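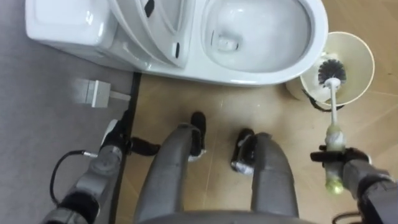

Bevor bei uns im Gästehaus Lanutside auch nur ein Euro für einen Reinigungsroboter freigegeben wird, gehe ich diese Liste durch, und zwar mit Kuli, Zollstock und dem Angebot von Helell in der Hand. Ich habe sie nach dem ersten Entwurf bestimmt dreimal umgestellt, weil ich anfangs nur auf den Gerätepreis geschaut habe (Anfängerfehler, ich weiß!). Am meisten Kopfzerbrechen macht mir der ganze Kleinkram: so ein Bürstenstiel mit blassem, grünlich-gelbem Griffstück, ob das nun Klebeband ist oder eine Gummihülle, steht in keinem Angebot, und trotzdem hält der Greifer genau dort fest. Also bitte alles aufschreiben, auch die Sachen für ein paar Euro. Stand der Liste: 8. Oktober 2024, ausgefüllt für das Bad im Erdgeschoss.

TEIL A – Raum und Boden

[x] 1. Standfläche vor dem WC gemessen
Beide Füße müssen dicht am Sockel auf festem Boden stehen können. Bei uns passt es, in der Kammer hinter der Küche wäre es mir zu eng. Ich messe immer mit geöffneter Tür und dann noch einmal mit geschlossener.

[ ] 2. Übergänge zwischen zwei Belägen notiert
Wo Grau auf Holzoptik trifft und dazwischen eine schmale schwarze Leiste läuft, will ich vom Anbieter schriftlich haben, ob das Gerät mit einem Fuß darauf stehen darf. Helell hat dazu am Telefon »müsste gehen« gesagt. Das reicht mir nicht, bleibt offen.

[ ] 3. Stecker, Netzteile, Kabel vom Boden
Ein weißer Stecker, der am Boden herumliegt, ist für mich ein Mangel, Punkt. Für Kabelkanäle und zwei höher gesetzte Steckdosen habe ich 325 Euro eingeplant. Der Elektriker kommt im April sowieso ins Haus, aber so lange möchte ich mit dem Probelauf eigentlich nicht warten – mal sehen, ob er es vorziehen kann.

[x] 4. Boden rutschfest, auch nach dem Wischen
Haben wir mit Straßenschuhen und mit Socken probiert. Mit Socken war es lustig, aber das zählt ja nicht.

TEIL B – Gerät

[x] 5. Kabel an den Armen
Hier schaue ich sehr genau hin! Ein dünnes Kabel, das seitlich in einem Bogen vom Arm absteht, kann überall hängen bleiben, am Türgriff, am Handtuchhalter, am Spülkasten. Laut Angebot kosten Schutzschläuche 127 Euro pro Satz. Ich habe zwei Sätze genommen, einen davon als Reserve.

[ ] 6. Not-Halt erreichbar
Muss von der Tür aus gehen, ohne dass man sich am Gerät vorbeidrückt. Fernauslöser ist angefragt, Preis fehlt noch. Ohne diesen Preis unterschreibe ich das Budgetblatt nicht, da kann Fahad noch so lieb gucken.

[x] 7. Greifer hält Stiele in der Dicke, die wir haben
Wir haben unsere drei Bürstenmodelle zu Helell geschickt und das schriftliche Okay für zwei davon bekommen. Das dritte Modell ist aus der Bestellliste geflogen. Schade, das war das hübsche.

[ ] 8. Schutz gegen Spritzwasser an Greifern und Gelenken
Im Datenblatt steht eine Angabe für den Rumpf, für die Greifer habe ich keine gefunden. Bitte nachfragen und die Antwort hier anheften. Reinigungsmittel auch gleich mit abfragen, unser Entkalker ist nicht gerade sanft.

[x] 9. Füße und Beine auf Kratzer geprüft, mit Datum im Übergabeprotokoll
Gilt besonders bei Mietgeräten und Vorführware. Weiße Schrammen an schwarzen Füßen fallen beim Rückgabetermin sofort auf, und dann geht die Diskussion los, wer das war. Ich fotografiere alles vorher von vier Seiten.

TEIL C – Zubehör und Hygiene

[x] 10. Bürstenhalter mit schwerem Fuß
Der Halter soll stehen bleiben, wenn die Bürste schräg herausgezogen wird. Zu leichte Becher kippen mit, das haben wir mit der Hand ausprobiert. Für alle Bäder zusammen macht das 363 Euro, inklusive Ersatzbürsten.

[ ] 11. Griffstücke einheitlich
Alle Stiele sollen an derselben Stelle und mit demselben Material umwickelt sein, sonst fangen wir in jedem Bad von vorn an. Parveen meint, Gummi lasse sich besser abwischen als Band. Ich neige auch dazu, habe aber noch keinen Lieferanten.

[ ] 12. Trennung nach Bereichen
Was im WC im Einsatz war, fasst danach kein Waschbecken an. Wer wechselt oder reinigt die Greifer, wie oft, und wer bezahlt die Stunden? Im ersten Budget stand dafür null. Null!

TEIL D – Geld

[x] 13. Miete vor Kauf durchgerechnet
Die Probemiete liegt bei 709 Euro pro Woche, Anlieferung extra. Ich plane zwei Wochen, und zwar zwei ganz normale mit Gästen im Haus.

[ ] 14. Wartung und Ausfall
Was passiert, wenn das Gerät mitten im Bad stehen bleibt? Ich möchte eine Reaktionszeit im Vertrag und einen Betrag, der abgezogen wird. Das Gegenangebot von Wakley hat so etwas drin, ist dafür beim Zubehör dünn.

[ ] 15. Schulung für alle, die putzen
Auch für die Aushilfen, bezahlt, in der Arbeitszeit. Ist als eigene Zeile angelegt, Betrag trage ich nach, sobald ich die Dienstpläne habe.

Ergebnis für diesen Durchgang: sieben Haken, acht offen. Freigabe nur für Kabelkanäle, Schutzschläuche und Bürstenhalter. Der Mietvertrag bleibt in meiner Schublade, bis Punkt 2 und Punkt 6 beantwortet sind.

Noreen Zaidi

Start > Hausbetrieb > Anschaffungen > Checklisten

Kommentare

Fahad Shaikh
Ich gucke immer lieb. Punkt 6 habe ich heute bei Helell noch mal angemahnt, der Preis für den Fernauslöser soll mit dem neuen Angebot kommen.

Rafia Ghumman
Danke fürs Teilen, Punkt 12 klaue ich mir! Wir planen im Haus Talpur gerade etwas Ähnliches und hatten die Greiferreinigung komplett vergessen. Habt ihr auch die Türbreiten drin? Bei uns klemmt es genau da.

Noreen Zaidi
@Rafia Türbreiten stehen auf dem Raumblatt, gehören aber wohl unter Teil A. Nehme ich als 1b auf.

Zeeshan Abbasi
Zu 5: Schlauch über dem Kabel ist gut, aber lasst euch zeigen, dass der Arm sich damit noch voll drehen kann. Und fragt, ob der kleine Stecker am Arm einzeln nachbestellbar ist.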